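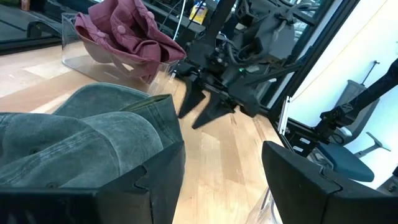 Um dia na fábrica de papel Lehtinen (e o que trouxe de lá)

Pesquisar neste blogue

Arquivado em: Viagens › Fábricas e oficinas › Papel

26 de abril de 2020

Andava há semanas para escrever isto e fui sempre adiando, primeiro porque tinha trabalho, depois porque me parecia esquisito falar de viagens com toda a gente fechada em casa. Mas ontem fui à procura de umas folhas para embrulhar um livro, dei com as da Lehtinen ainda dentro do cartão, cheirei-as (sim, cheiro papel, quem me lê há tempo já sabe) e pronto, aqui vai o relato da visita que fiz em fevereiro à Finlândia.

A Lehtinen é uma fábrica pequena, de família, que faz papel de algodão para aguarela, gravura e encadernação. Abre as portas ao público só de vez em quando e é preciso escrever-lhes com antecedência. Eu escrevi em inglês, responderam-me em inglês, e no fim da mensagem vinha uma frase que me fez rir: «vista-se para o frio e para o calor». Achei que era erro de tradução. Não era!

Como se chega

Apanhei o comboio de manhã muito cedo, ainda de noite cerrada, e depois um autocarro que pára à beira da estrada, junto a um abrigo sem nome. Dali à fábrica são uns minutos a pé por um caminho que acompanha o rio. O rio estava meio gelado, com um fio de água escura no meio, e a neve rangia de uma maneira que eu só conhecia dos filmes. Tinha levado boné, que é o que levo para todo o lado, e ao fim de cem passos já não sentia as orelhas. Levem gorro. Levem dois pares de meias. Levem qualquer coisa para comer também, que o café da fábrica abre tarde e não há mais nada em redor.

Éramos 13 na visita, quase todos gente ligada às artes gráficas. Fiquei ao lado do Cengiz Avcı, encadernador, que vinha à procura de papel para guardas e passou a manhã inteira a dobrar cantinhos de folhas para ver como partia a fibra, e da Kgomotso Modise, que faz gravura em metal e sabia muito mais daquilo do que todos nós. Foi ela que fez as perguntas boas. Eu fiz as outras.

Os trapos

A nossa guia foi a Hertta Hyvönen, que trabalha na sala de triagem e conhece a fábrica de uma ponta à outra. Começou por nos levar ao armazém, onde estão os fardos de algodão. Uma parte vem já preparada, em placas brancas e duras que parecem cartão grosso, e outra parte são aparas de tecido, restos de confeção, lençóis velhos. É preciso tirar tudo o que não seja algodão: botões, elásticos, linhas de poliéster. As linhas são o pior. Uma linha sintética não se desfaz, atravessa o processo inteiro e aparece no fim, deitada no meio da folha como um cabelo na sopa.

A Hertta deixou-nos experimentar a triagem e eu, toda convencida, enchi um cesto num instante. Ela foi lá com a mão e tirou-me de dentro uma etiqueta, um colchete e um bocado de renda que de algodão não tinha nada. «Podia ter sido pior», disse ela, mas com uma cara que dava a entender o contrário.

Gostei muito do armazém. Tem uma luz baixa, de janelas altas, e cheira a roupa lavada e a pó ao mesmo tempo. Numa parede há amostras penduradas com molas, folhas coloridas que foram feitas a partir de calças de ganga, e a cor é mesmo a da ganga, um azul acinzentado bonito, sem nenhuma tinta acrescentada. Quis comprar dessas. Não estavam à venda, foram uma encomenda e acabou-se.

A pasta

Daí passámos para a sala das tinas, e foi aqui que percebi a história do frio e do calor. Lá fora, tudo gelado. Lá dentro, vapor, chão molhado, um barulho contínuo de água. Os meus óculos embaciaram logo e fiz os primeiros minutos da visita quase às apalpadelas, a seguir as costas do Cengiz.

O algodão anda às voltas numa tina oval, passa por baixo de um cilindro com lâminas e vai-se desfazendo até parecer iogurte muito ralo. O tempo que lá fica muda tudo. Pouco tempo e o papel sai macio, absorvente, a pedir tinta. Muito tempo e fica rijo, estala quando se abana. A Kgomotso quis saber se faziam as duas coisas na mesma tina e explicaram-nos que não, que têm 2 tinas, uma para cada tipo de pasta, e que lavar uma para mudar de receita leva uma tarde inteira.

Há também a cola. Eu sempre pensei que o papel de aguarela era simplesmente papel grosso, e afinal o que impede a tinta de se espalhar como num guardanapo é a encolagem, que se pode pôr na pasta ou na folha já seca, mergulhando-a em gelatina. A Lehtinen faz das duas maneiras, conforme o papel. O de gelatina é mais caro e tem um cheirinho particular (lá estou eu outra vez). A gelatina é de origem animal, aviso para quem evita essas coisas – para esses há o outro papel, que segundo a Kgomotso é igualmente bom para gravura.

Fazer uma folha

Depois veio a parte por que toda a gente esperava. Na oficina do lado ainda fazem algumas folhas à mão, com molde e tampa, e deixam os visitantes meter as mãos na água. A água está morna, graças a Deus.

Pega-se no molde, que é uma rede esticada num caixilho, põe-se a tampa por cima, mergulha-se quase na vertical e levanta-se na horizontal. Depois sacode-se, para a frente e para trás, para um lado e para o outro, enquanto a água escorre. É nesse abanar que as fibras se cruzam. Visto de fora parece uma coisa de nada. O homem que nos ensinou, o Wiroj Rungrueang, fazia-o a conversar, a olhar para nós, e cada folha saía igual à anterior. A minha primeira saiu com um monte de um lado e um buraco do outro. A segunda ficou com pingos, que são aquelas marcas redondas que aparecem quando uma gota cai do braço na folha fresca. Há um nome para elas em várias línguas e ouvi-os todos naquela manhã, porque toda a gente fez o mesmo erro.

À terceira lá consegui qualquer coisa direita. O Wiroj virou o molde sobre o feltro com um movimento de balanço, levantou-o, e a minha folha ficou ali, a tremer um bocadinho. Fiquei tão contente! Ele pôs outro feltro em cima e passou ao seguinte, que havia fila.

A prensa é das antigas, de ferro, verde. Sai dela uma quantidade de água que eu nunca teria imaginado, e as folhas que saem do meio dos feltros já se conseguem levantar por um canto. Depois vão secar para o sótão, penduradas em cordas. Subimos lá acima por uma escada muito estreita. O sótão tem umas portadas de madeira que se abrem mais ou menos conforme o tempo, e há uma pessoa encarregada de as acertar várias vezes ao dia. Com o ar muito seco as folhas encarquilham. Com o ar húmido demoram uma eternidade e ganham manchas.

O papel de máquina, que é a maior parte do que vendem, vimo-lo só através de um vidro e durante pouco tempo. A máquina é mais pequena do que eu esperava e anda devagar, o que faz com que as fibras se distribuam melhor. Não deixam tirar fotografias nessa zona.

O almoço

Sopa de salmão, pão escuro, manteiga. Estava tudo ótimo e repeti. Sentei-me com o Hongjun Wei, que imprime em tipografia e trazia na mochila uns cartões feitos em papel da Lehtinen, com o relevo tão fundo que se lia com os dedos. Falámos de humidade, que é do que se fala com impressores. Ele humedece as folhas na véspera e deixa-as debaixo de um peso, embrulhadas em plástico. Eu nunca tinha tido paciência para isso, mas já experimentei desde que voltei e faz imensa diferença, a tinta assenta muito mais certinha.

A loja

Perigosa. Fica à saída, numa casinha à parte, e vende folhas inteiras, blocos, cadernos e sacos de retalhos ao quilo. Os retalhos são o melhor negócio: vêm misturados, de várias gramagens, com uma ou outra folha com defeito que para apontamentos serve lindamente. Trouxe um saco desses e mais 23 folhas grandes de encolagem a gelatina, que me embrulharam entre cartões com um nó que ainda não consegui desfazer, tive de cortar.

Um aviso sobre o transporte: folhas grandes não cabem na bagagem de cabine. Eu convenci a senhora do balcão com o meu melhor sorriso, mas não contem com isso. A loja vende tubos, só que o papel mais grosso não gosta nada de ser enrolado e fica com memória durante semanas. Quem puder que mande vir pelo correio.

Umas notas práticas, para quando se puder viajar outra vez

A visita dura 2 horas no papel (desculpem) e bastante mais na prática, contem com a manhã toda e um bocado da tarde. É em inglês, com explicações em finlandês pelo meio para quem pedir. Levem sapatos com sola que agarre, que o chão da sala das tinas escorrega, e roupa por camadas. O sótão não é para quem tem problemas de joelhos, mas pode-se ficar cá em baixo a ver a prensa. O autocarro de regresso passa poucas vezes e convém confirmar o horário na receção antes do almoço, eu não o fiz e estive muito tempo no tal abrigo a bater os pés.

Escrevi à Hertta na semana passada a perguntar como estavam. Estão bem, com as visitas suspensas e a oficina parada, a aproveitar para arranjar as portadas do sótão. A minha folha, a direita, veio pelo correio ainda antes disto tudo, com o meu nome a lápis no verso e um pingo num canto que eu jurava que não tinha. Está aqui na estante, à espera que eu decida o que fazer com ela. Se tiverem ideias, digam nos comentários, e se alguém souber como se tira gelatina seca de uma camisola de lã, digam também.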